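Workshop Tips: When the Gripper Drops the Part Before It Reaches the Bin
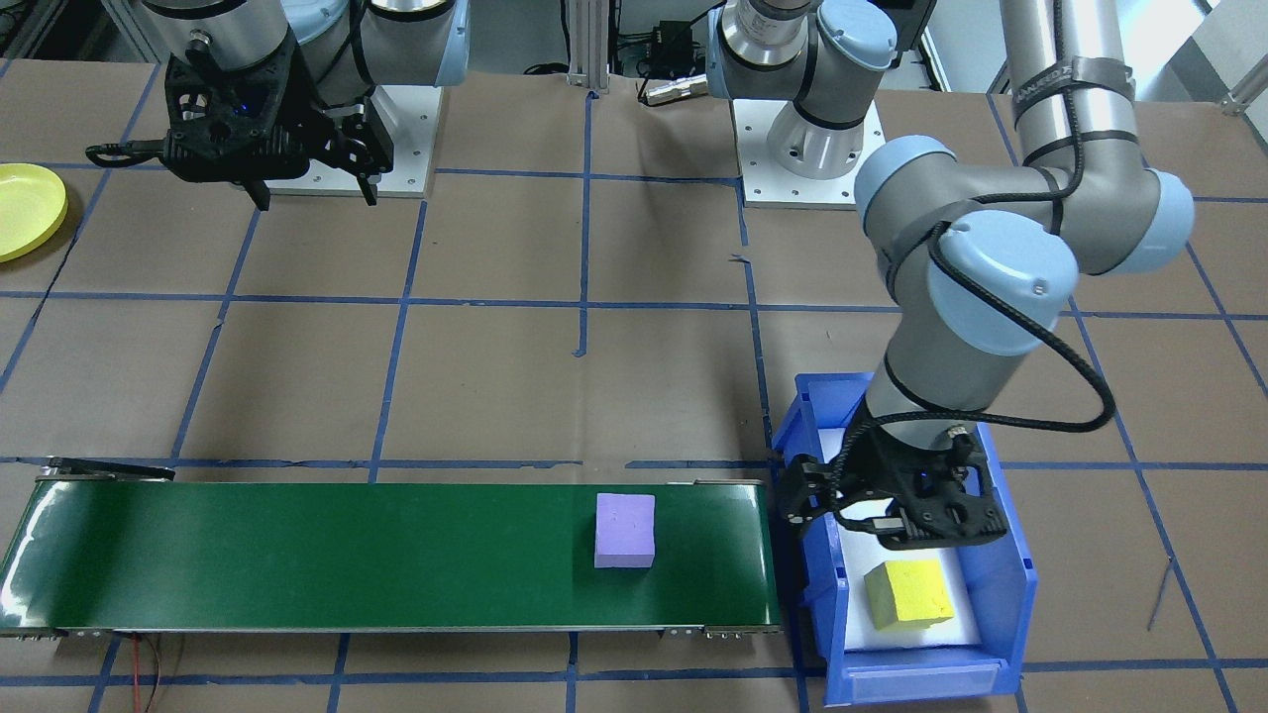
A dropped part on a small pick-and-place bench usually gets blamed on the gripper. In our case the gripper was the last of four things wrong. The notes below come from a fault we chased on the Brindudham bench, where foam test blocks were being let go early or pressed too hard into the bin insert. Most of it applies to any two-arm setup with a short conveyor.

Stop first, then look

Press the emergency stop before you put a hand inside the taped area. A program pause is not a stop. A paused arm still has power at the joints and will move when the program resumes, or when a sensor input changes if the routine was written that way. With two arms, check that one button stops both. Ours did not. The second controller had been wired to its own circuit in December and never added to the shared loop. Test this with both arms moving at low speed and write the result on the controller lid.

After a stop, expect the fingers to do one of two things: hold or open. Find out which yours does. If they open, keep your hands and feet out from under the load.

Check the cables at full reach

Coiled cable at the wrist is fine at mid travel and tight at the end of it. Jog the arm slowly to the lowest point it reaches in the bin, then turn the wrist to both limits. Watch the plug, not the coil. If the plug tilts in its socket, the cable is too short or tied too close. Our fault log showed 113 lost-signal events in one week, and nearly all fell in the last part of the downward move.

Retie with hook-and-loop straps. Zip ties cut into the jacket and cannot be adjusted without snipping them off. Cap any spare connector and tie it back so it can't catch on a bin lip or a conveyor rail.

Conveyor wiring

Thin motor leads should not hang over a table edge. Sleeves catch them, and so do chair backs. Run them along the underside of the rail in adhesive clips, leave a small loop at the motor, and put a strain relief where they leave the table. Cut the power before handling them. On the Koron drive board we use, a loose negative lead makes the belt creep and stop, so the block arrives a little short of the pickup point and gets gripped by one corner. That looks exactly like a weak gripper.

Bins and inserts

A bin that slides 6 mm will spoil a placement. Fix it down with double-sided tape or a screwed stop block. Tape marks on paper show where the bin belongs but do not hold it there.

Foam inserts take a set over time. Ours had sunk enough that somebody had lowered the release height to match, and when a new insert went in, the fingers drove the block into it. Measure again after every change of insert and enter the new height the same day.

Grip force

Leave this for last. Raise the setting one step at a time and run 9 cycles at each step. Stop when the drops stop. Soft foam hides too much force, so look for finger dents that stay after a minute. Do not carry a foam setting over to hard parts.

Restart order

1. Clear tools from the table.
2. Confirm both arms are at the home position.
3. Reset the emergency stop.
4. Start the conveyor alone and watch one full pass.
5. Start one arm at low speed, then the other.
6. Return to working speed after a clean run.

Our bench has since run some 440 cycles with one drop, traced to a torn block.

Filed under: Bench robots, Wiring, Safety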